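Floor staff wanted to question a robot (paid, part time)
Prunine Archive Services, Mernham site

We are looking for 8 people who work, or have recently worked, in warehousing, picture handling, framing, mailroom or records jobs. You will spend part of February with us, looking hard at a plan to bring robot arms into our framed works section, and then you will write down what you think of it. You will be paid for both.

Some background before you apply. Prunine stores, checks and ships framed prints and paintings for hotels, offices and a few smaller museums. The company has been told by its supplier, Gautam, that an arm on a post can take over a good part of the fetching and condition checking. The sales material says staff will be "freed up for higher value tasks." I have worked in this building under three owners and have heard that phrase from all of them. I have yet to see the list of tasks.

So the staff side asked for an outside panel, and management agreed to pay for it. Credit where it is due. The panel does not report to Gautam and its notes will not be edited by Prunine. Deepak Pal from operations will answer questions when asked, and otherwise stays out of the room.

What the work looks like

Most of the panel's time goes to simulation runs. Gautam builds a virtual room, hangs pictures in it and lets a simulated arm work among them. You will sit at a screen and go through the runs at your own speed, with the supplier's claims on paper beside you. Then you say whether a person who does this for a living would accept what they see. Nobody expects you to read code.

We would like you to pay attention to the dull things. Can you tell a frame from its shadow? Could you read a label from there, and would you sign a condition report on the strength of it? A handler signs with a name, and if a corner is chipped later, that name gets the phone call. The plan is silent on whose name goes on the form when software did the looking.

One view from the simulated room has a framed picture at either side and a dark shape between them, much like an arm with a blocky gripper on a tall post. The white marks on the left-hand picture are too blurred to read. I would send a new hire back for a second look before accepting that as a check, and the panel should feel free to be just as strict.

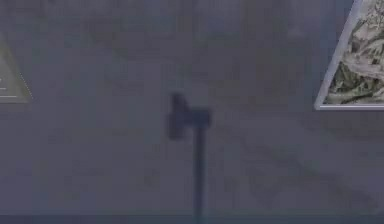 What changes for the people here

This is the other half of the job, and to my mind the bigger half. Panel members will also sit down with our handlers and talk through the proposed shift plan. Points we already know we want looked at:

Two people now carry out each check together. Under the plan one person watches a screen and the second post is "reviewed." We want to know what a lone watcher's day is like by the sixth hour.

Pace. At present a handler stops when something feels wrong. If the system sets the order of work, who is allowed to stop it, and what does it do to their numbers?

Skill. Henryk Szczepańska trained most of the current crew by standing next to them for months. If the routine pieces go to the arm, new people get only the awkward ones, with no easy ones to learn on.

Pay grades. The draft moves several handlers to a title called "automation attendant." It has no grade attached yet. We would like that settled before anybody signs.

I am not against the equipment. Lifting is hard on backs, mine included, and if a machine takes the worst of it I will be glad. But the saving in the proposal rests on hours, and hours are people, and I want somebody other than the seller to go over the arithmetic.

Who should apply

You should have at least 2 years in a job where you handled goods, frames, files or parcels with your own hands. You need to be able to write a plain page in English about what you saw. Experience of automation at a former workplace is very welcome, whether it went well or badly. If you were a union rep, fine. If you were a shift lead who had to bring the new system in, also fine – we would like at least one of those.

Please do not apply if you or a close relative works for Gautam or sells similar equipment.

Terms

The panel meets in the training room at Mernham, on day sessions spread over three weeks. A shuttle runs from Stevville station and back. Pay is by the session at the experienced handler's rate, with lunch. You are paid for writing time too, and you are paid the same whatever you conclude. You may put your name to your comments or leave it off. You may leave the panel at any point and keep what you have earned.

We will ask you to keep customer names private. We will not ask you to keep your opinions private once the report is out.

How to apply

Send a short letter, one page at most, to Jyoti Sengar, Staff Office, Prunine Archive Services, Mernham, or hand it in at the front desk. Tell us what you have handled, where, and one thing about that job you think a machine would get wrong. No résumé is needed. Quote reference 1237.

Questions about the sessions go to Myroslav Levchenko on extension 907. If you need step-free access or different hours, tell him and it will be arranged.

Posted January 11, 2018. Letters are read as they come in, and the list closes when all the places are filled.

Girish Ahuja
Senior handler and staff representative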